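Stullow to end throwaway cups at town events from March

Stullow will stop handing out single-use cups at town-run events starting in March, after the town council approved a deposit plan for reusable plastic cups. The measure covers the spring market, the summer concert series and the food stalls at the Okabe Street fair. Private parties in rented town buildings are not included.

Under the plan, visitors will pay a $2 deposit with their first drink and get it back when they return the cup to any stall. Vendors will not have to wash anything themselves. Used cups will go into crates and be picked up at closing time by Flistus, a local dishwashing company that already serves the school kitchens.

The town bought 3,211 cups for the first season. Uliana Horobets, who runs the town events office, said the number was based on attendance at last year's concerts, with extra stock for breakage and for cups that people take home.

"We know some will walk away," Horobets said. "The deposit pays for those, so it is not a loss to the town." 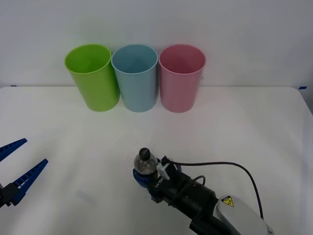 Keegan McPhee told the council that he supported the idea but worried about lines at the return point. At the fair last summer, he said, people waited so long to buy lemonade that several gave up, and adding a second line for deposits could make things worse unless every stall takes cups back.

The final version of the plan was changed to deal with that point. Every stall that sells drinks must now accept returns, even if the cup was first bought somewhere else. Stalls will settle up with the events office at the end of the day. A vendor who paid back more deposits than it collected will be repaid, and one who collected more will hand over the difference.

Some vendors had asked for a longer lead time. Petro Tymoshchuk, who sells coffee at the spring market, said he still had several boxes of paper cups in storage and did not want to throw them out. The council agreed that hot drinks could be served in paper cups until the current supplies run out. Cold drinks must be sold in reusable cups from the first day.

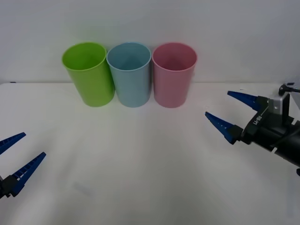
The council also discussed what to do about drinks that customers bring from home. People may carry their own bottles and mugs, and vendors are allowed to fill them, but they do not have to offer a lower price. An earlier draft required a discount. It was dropped after stall owners said they sell by the cup and could not easily work out the price of a large bottle.

Stullow is not the first place in the area to try a deposit. Stakau began a similar program two summers ago at its outdoor movie nights and later extended it to its harvest fair. Kyu-ri Ki, the events manager there, said the return rate was poor at first and improved after the town put up larger signs near the exits. The most common mistake was leaving cups on the grass, she said, and children soon began collecting them for the deposits.

Horobets said Stullow would put its signs up from the start. The town will also keep a return table at the parking lot gate for 30 minutes after each event closes, so that people can finish a drink on the way out.

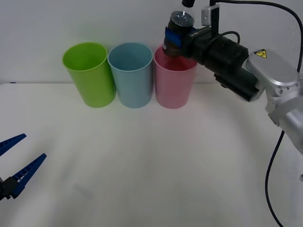 The cost of washing was the main concern for council member Vasylyna Pylypenko, who cast the only vote against the plan. She said the contract with Flistus has a fixed price for the first season but leaves later years open. She asked for a report on spending before any renewal, and the council agreed to review the figures after the last concert.

Trash pickup after events should cost less, according to the events office. Crews filled 24 large bags on the closing night of last year's concert series, and most of what they held was cups and food trays. Trays are not part of the new rules – the office said it wants to look at them separately next year.

Vendors can sign up for a short training session at the town hall. Sessions start at 6 p.m. and cover deposits, crate storage and the end-of-day count sheet. Stalls that do not send anyone can still take part, but they will have to pick up their crates in person before the event.

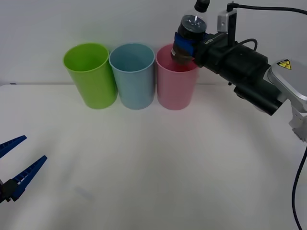 Plastic cups in green, blue and pink.

Questions about the deposit can be sent to the events office or raised at the next council meeting.

Related items
Okabe Street fair moves food stalls to the north side
Summer concert series adds two evening shows
Stakau harvest fair looks for new vendors
Town hall parking lot to be repaved

Get local news in your inbox every morning. Enter your email address to sign up for our newsletter. You can unsubscribe at any time.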